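Mitstead Neighbors – Newsletter
2026-04-13

Old computers, second life: what we learned in our first collection season

Dear readers,

Many of you have asked how the computer collection is going, so I will use this month's long item to tell you. I will also answer the questions that come again and again by e-mail, mostly about passwords, printers, and what we do with the very old machines.

First the short news. The collection point on Palumbo Street stays open through July. After that we must leave the room, as the building gets new windows, and we are looking for another place in the same part of town. If you know of a dry room on the ground floor with a door wide enough for a cart, please write to us. It does not need to be pretty. The last one had a carpet in a color I can not describe, and we were very happy there.

How it started

Our newsletter printed a small notice last year, only four lines, asking if people had a computer at home that they did not use any more. I expected a few answers. We received over 300. Some people had one machine in the closet, others had three or four, and a dentist's office in Luvberg had a whole storage room of them, all the same model, all still with the stickers that said which desk they came from.

At that time we had no plan. We had a table, two screwdrivers and a good will. I write this so that readers in other towns, who sometimes ask us for advice, will not think that you need a workshop to begin. You need a place to put things, and you need somebody who answers the mail.

What to bring, and what to leave at home

We take desktop computers, laptops, flat monitors, keyboards, mice and all the cables that belong to them. We like cables very much. A computer that comes without its power cable waits on the shelf until we find one, and laptops wait the longest, for every maker seems to have its own round plug.

We do not take televisions, the big heavy monitors with glass tubes, microwave ovens, or printers. I know that the printers are a disappointment to many of you. We took them in the first month. They leak ink on everything, the cartridges are dried out, and a used printer is a thing that almost no family wants as a gift. The town recycling yard on the Custura road accepts them without a fee, and you can bring up to six items in one visit.

Please also look inside the disk drive before you come. We have found wedding films, tax programs, a language course in Portuguese and one disc of whale sounds. We keep such things in a box by the door for a month, and the owners are welcome to come and ask.

Your data

This is the question I get most often, and it is a fair one. People worry that their letters and photos will travel to a stranger together with the computer. They should worry a little. Deleting files and emptying the trash does not remove them in a way that is safe. The files are only marked as free space, and a person with patience can bring many of them back.

We do it like this. Every machine with a working drive is erased with a program that writes over the whole drive. It takes a night for the larger ones. If a drive gives errors during this work, we do not try to save it. We take it out and drill through it, and it goes into the metal box.

If you prefer to keep the drive yourself, you may remove it at home or ask us to remove it while you wait. It is four screws in most desktops, sometimes no screws at all, only a plastic lever. Then the drive is yours to put in a drawer, and we will find another one for the machine. We have enough small drives. We do not have enough solid state drives, and if your company is replacing its laptops, please think of us.

One more request. Before you give away any computer, copy what you want to keep. Twice we had a call from a person who remembered the baby pictures one week too late. The first time the machine was still on the shelf. The second time it was not, and I still think about this call.

Opening the case

Several readers wrote that they would like to repair their own machine but are afraid to open it. I was afraid too. I worked with books for most of my life and I believed that the inside of a computer was a place for engineers.

It is more friendly than you think. Turn off the power, pull out the cable, and press the power button once more so that the last electricity goes out. Put the computer on its side on a firm table with good light. Touch a bare metal part of the case before you touch anything else, and do it again from time to time, especially in winter when the air is dry. Wool sweaters are better left on the chair.

Most problems that we see come from dust. It sits in the fan and between the thin plates of the cooler, and the machine gets hot, becomes slow, and switches itself off. The owner thinks it is dying. With a soft brush and a can of air it is often good for some more years. Hold the fan still with a finger while you blow, or it will spin too fast and hurt its bearing. If you can, do this on the balcony. 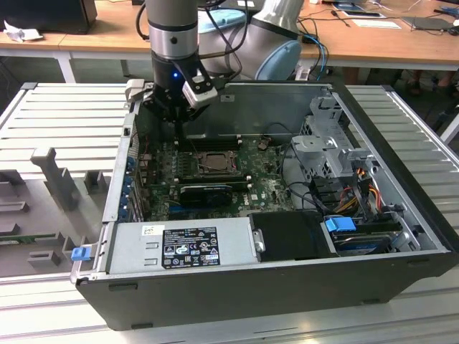
The second common problem is memory. A computer that was sold with a small amount of it will struggle with the websites of today, even if everything else is healthy. Memory is the easiest part to change. It goes in only one direction, there is a notch that shows you which, and it makes a click when it sits right. Write down the type before you buy. I once bought the wrong type for two machines in the same week, and the shop in Luvberg was kind enough to take both back.

The third is the little round battery that keeps the clock. When it is empty, the computer believes every morning that it lives many years in the past, and then the websites refuse to open because their certificates look wrong. People have thrown away good machines for this. The battery is cheap, and you find it in the supermarket next to the ones for kitchen scales.

With the thermal paste I ask you to be more careful. If you lift the cooler from the processor, the old paste must be cleaned off completely and a small new drop put on, the size of a pea or less. Do not put the cooler back on dry paste and hope. And if you have never done it, come to the open evening and do it there the first time, with someone beside you.

Where they go

A repaired computer gets a free operating system, an office program, a web browser and a paper sheet with the first steps in large print. The sheet exists in English and Spanish. A reader has offered to make it in Ukrainian as well, and we said yes immediately.

Most machines go to families with school children. The schools tell us how many are needed and we do not ask for the names. Others go to people who look for work, and a smaller number to older readers who want to see their grandchildren on the screen. For this last group we try to include a monitor with good speakers, for nothing is so tiring as a video call where you hear only half.

What can not be repaired is taken apart for pieces, and the rest goes to the recycling company in Custura, who pays us a little by weight. Last season this brought us 2,000 dollars, and we spent it on power cables, cans of air and a proper set of screwdrivers – the two from the beginning are now retired. The full list of what we spent hangs at the entrance of the Palumbo Street room, and I can send it to anybody who wants it.

What we still need

Laptop chargers of every kind. Headphones with a microphone, for language learners. Wireless adapters, the small ones that look like a thumbnail. Strong boxes with lids. And people who have one free evening in the month. You do not need to know about computers. Somebody must clean keyboards, test the monitors, tie the cables so that they do not become one big nest, and write the labels in a handwriting that others can read. Mine is not of this kind.

Children from 12 years are welcome together with a parent. They learn it faster than we do, and their fingers are better for the small screws.

The open evening begins at 7 and we stay until the work on the table is finished. Please use the side entrance and ring twice, as the bell is weak. If you come by car with heavy things, you may stop in the yard to unload, but do not leave the car there, the bakery needs the space for its van.

Questions can be sent to the newsletter address, with the word "computers" in the subject line. I answer all of them, sometimes with a delay of a few days. In the next item I will write about phones and tablets, which we do not collect yet, and about the reasons for and against beginning with them. If you have an opinion on it, send it before the end of the month and I will include it.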